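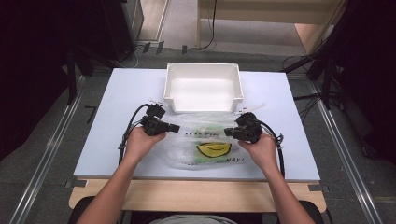
The bag with the smiley face, and the box it came home to.

I kept the bag. I want that said first, before my sister gets hold of the story and tells you I've gone soft in the head, which she's been telling people since September.

It came from the shop at the bottom of Olton, the one that used to be a Pokix and still has the Pokix carpet. I'd gone in for hooks. I came out with something else in a clear plastic bag with a yellow face grinning off a green patch and YAY! beside it, and I walked the whole way up the hill holding it in front of me like a goldfish I'd won at the fair. Thirty-seven years old! A woman at the bus stop smiled at it and then at me, in that order, and I remember thinking well, that's more than I've had all week.

You have to understand about the flat. When I moved in I'd just come off four years at Brultatent, doing returns, and what returns does to you is you can't look at packaging without wanting to flatten it and put it in a pile. I had piles. I had a drawer of bags inside bags, and a cupboard where the lids lived (no boxes, only lids), and under the bed there was a Veloso suitcase full of tissue paper that I'd ironed. Yes, ironed. On low.

So my sister came over with a white plastic box and put it on the table, and she said, one box. Whatever you can't bear to chuck goes in there and the rest goes out with me tonight. Then she went and stood on the balcony with her coat on, to give me privacy, as if I was getting changed.

I was ever so good to begin with. The lids went. The drawer went, all of it, I tipped it upside down over a sack and didn't look. I had about 200 rubber bands and I let them go too, though I did say goodbye to the blue one. After an hour and a half I hadn't put a single thing in the box and I was feeling quite holy.

And then there was the bag.

It was lying on the table all creased up, with its face looking at the ceiling. I smoothed it out a bit. It crinkled. I thought about the woman at the bus stop, and about the day I bought it, which had been a rotten day up till then, the day the letter came about the deposit, all 1,893 pounds of it that I wasn't getting back. I'd read that letter on the stairs and then gone out for hooks so that I'd have been somewhere. And this daft thing had come home with me, shouting YAY! at the traffic.

My sister knocked on the glass. I held up one finger.

I picked the bag up and put it down again. I went and filled the kettle. I came back and it was still grinning, and the box was still sitting behind it with nothing in it, waiting to see what sort of person I was.

"Well?" she said, when she'd come in and got her hands round a mug. She looked in the box. She looked for quite a long time, considering.

"That's it?" she said. "That's what you're keeping?"

"That's it."

"It's a bag."

"I know it's a bag."

She drank her tea. Then she took the first two sacks down to the car, and when she came back up for the others she'd found the lid.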